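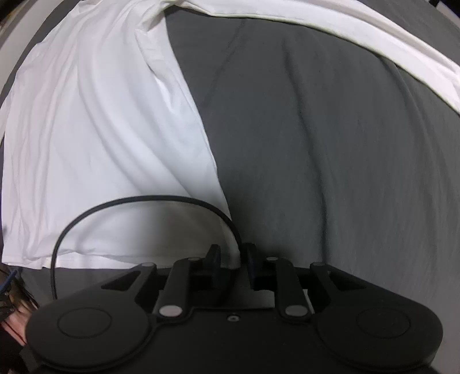 Which cut of Grornlow should I show people who don't like horror?

Posted by Hedvig Wikström

Hi all, longtime reader, second time posting. I'm hosting a movie night at my place in October and I've talked four friends into watching Grornlow, the haunted lighthouse one. Two of them don't watch horror at all. One walked out of the last scary movie I took her to before the title even came up, so I'm on thin ice here.

My problem is that there seem to be two versions going around. I own the old disc, which I've seen maybe six times, and it ends with the keeper's daughter walking down to the boat. But my cousin swears the version she streamed had a whole extra stretch after that, with the daughter back in the village and the bell ringing again. She also said the cellar part was much longer and that she had to look away. I don't remember looking away from anything in the cellar! It's a slow pan and a door, and that's it.

So is she mixing it up with the sequel, or did they put the stuff back in? And if there are two, which would you pick for a mixed crowd? I'd like them to be scared a bit (that's the whole point of the evening) but I don't want anyone sitting in my kitchen with their coat on.

Also, does it matter that they haven't seen Kemeys first? I know it's the same director and people say the two are connected, but I watched them in the wrong order myself and didn't feel lost.

Posted by Ingegerd Sandberg

Your cousin is right and so are you. There are 2 cuts. The one on your disc is the theatrical version, and the one she streamed is what fans call the long cut, which came along later when the director got to go back in and restore what the distributor had trimmed.

I've watched them close together, and here's what I noticed. The opening is the same up to the storm. After that the long cut keeps adding small things, mostly people talking. The dinner with the harbor master goes on a good bit longer and you find out why he won't row out after dark, which I always thought was a hole in the story. Then comes the cellar. In the theatrical version the door opens and we go straight to the daughter upstairs hearing the noise. In the long cut we stay down there. It isn't very gory, but it is drawn out, and the sound is horrible — wet rope dragged over stone, over and over. I had my hand over one eye.

The extra ending is the part people fight about. I like it. The bell ringing in the village changes what you think the boat scene meant, and the last look between her and the priest is the best acting in the movie. But it's also slow, and if your friends have already started reaching for their shoes at the boat, they're going to be confused when it keeps going for another ten minutes.

For your crowd I'd go with the disc you already have. It's shorter, it moves, and the scares are mostly the kind where somebody grabs a cushion and then laughs. Save the long cut for whoever asks to see it again. My sister was one of the "I don't do horror" people, and she asked about the longer one the very next morning, so don't write your two off yet.

About Kemeys, no, you don't need it. The same village name gets mentioned once and there's a painting on the stairs that shows up in both. That's all the connection I ever found. Kemeys is the meaner movie by a long way and I would not start beginners there. The scene with the well still bothers me.

One practical thing. The disc has two sound options, and on mine it starts on the quieter one, where the dialogue is so low you turn everything up and then the foghorn about kills you. Change it in the menu before your guests sit down. Unless you want that, of course!

Posted by Hudero

long cut, no contest. the short one is barely a horror movie. if they can't take the cellar they can go make popcorn

Posted by Irkeck

I'm with Ingegerd on the order but not on the ending. To me the bell stuff spoils it. The whole movie is about her not going back to the village, and then she goes back to the village? I checked the thread in the old horror section, which is up to 1,557 replies now, and people there are still going at it, so you won't get a final word from anybody.

If you end up with the long cut anyway, you can just stop it when the boat goes into the fog. There's a black screen that lasts a few seconds and it feels like an ending. I did that with my parents and they clapped.

Start it late enough that it's properly dark out. We began at 6:30 once in June with the sun coming in through the blinds, and you couldn't make out a thing in the lighthouse scenes.

Posted by Hedvig Wikström

Thank you, this is so helpful! Disc it is, and I'll fix the sound first (that explains the foghorn, I thought it was my TV). I haven't told my cousin she was right yet. Might try the long cut by myself this weekend with the lights on.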